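Bedroom & Linen board > Small rooms
Thread: tan throw on a teal bed, keep or toss??
Page 1 of 1

mushi_nightowl
Ok need opinions fast, company coming. Guest room is maybe the size of a shoebox. Walls a really pale blue, almost white. Bedding is teal with a pattern. Big decorative panel with a dark edge, inherited it with the place, staying. I bought a tan throw for the foot of the bed, from Drulletti, and now I can't decide. Some mornings it looks great and warm. By night it looks like a paper bag. Also it wrinkles if you breathe on it. Help

pillowtax
Keep. Teal and tan is a classic, done.

gilbyhouse
Disagree. Tan next to a patterned teal goes muddy unless you repeat it somewhere else in the room. One tan thing by itself looks like you forgot to put it away. Had the same problem in my last apartment, lived with it nearly 2 years and hated it the whole time.

pillowtax
so repeat it?? get a tan cushion. thats a ten minute fix

gilbyhouse
Sure but then you own a cushion. Where does it go at night. On the floor. Small room remember

N. Tejada
Wrinkles first, color second. What's the label say? If it's cotton you can steam it, if it's a blend go low and test a corner. Half the "muddy" look on a tan fabric is just shadow in the creases. Flat it will read lighter.

mushi_nightowl
Label is cut off. I cut it off. I know

N. Tejada
Then low heat, inside corner, thin cloth on top. Don't lean on it.

elibariki_l
Elibariki Lyimo here, I ran linens for a guesthouse, 13 rooms, so I have folded more throws than I want to think about. Two things. Dont fold it in thirds and lay it dead straight across the bed, every wrinkle shows and it never stays straight. Pinch it in the middle, let it fall, drop it on one corner. Wrinkles look like you meant it.

gilbyhouse
the hotel corner drop. no. looks like someone threw it there

elibariki_l
Guests liked it fine.

gilbyhouse
Guests say they like everything, they're guests

pillowtax
lol

beltance_again
I'd swap the throw for white. Pale walls, white throw, the teal does all the work. I got a Beltance one, washed it to death, still ok. Tan with that blue wall is what bothers me more than the bedding tbh. Cool wall, warm fabric.

N. Tejada
Opposite for me. Room's all cool colors, it needs one warm thing. White on top of pale blue and teal and you've made a dentist's office.

beltance_again
Rude, thats my bedroom

N. Tejada
I'm sure it's a lovely dentist's office.

mushi_nightowl
OK pic. Bunched up in the middle like Elibariki said, bedding on the left, panel on the right. Bedding came out blurry sorry but you get the teal

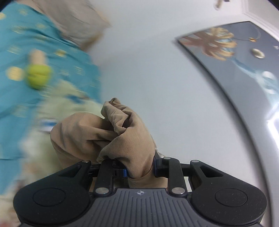 Re: tan throw on a teal bed (after the pic)

gilbyhouse
Hm. Ok it's better than I pictured. Tan is softer than I thought from "paper bag". Still say repeat it.

pillowtax
KEEP. told you

beltance_again
The folds are nice, I'll give it that. Deep creases in there though, that is going to take some steaming. Is it thick? Hard to tell bunched up.

mushi_nightowl
Medium? Not fleece thick. Heavier than a sheet

elibariki_l
Then dont iron at all. Hang it over the shower rod while someone takes a hot shower, shake it hard, put it out right away. We did that whenever the press was down.

N. Tejada
Shower trick works on light stuff. On a heavier weave you get damp wrinkles. Steam it from the back, short passes, let it cool flat before you touch it. That last bit matters more than the steam.

elibariki_l
Agree on the cooling. Not on the rest but ok

gilbyhouse
One more thing, what about the dark edge on that panel? Something small and dark on the nightstand might tie it in better than more tan. And no cushion on the floor.

mushi_nightowl
ooh I have a dark lamp base in the hall closet. Trying it now

mushi_nightowl
Ok update. Lamp is in. Throw is on the corner, not straight. Steamed from the back, low, didn't scorch anything. Its staying for now, if I hate it again in September I'm buying the white one and beltance gets to gloat

beltance_again
Setting a reminder

pillowtax
whats the lamp look like, post it

mushi_nightowl
Later, gotta do towels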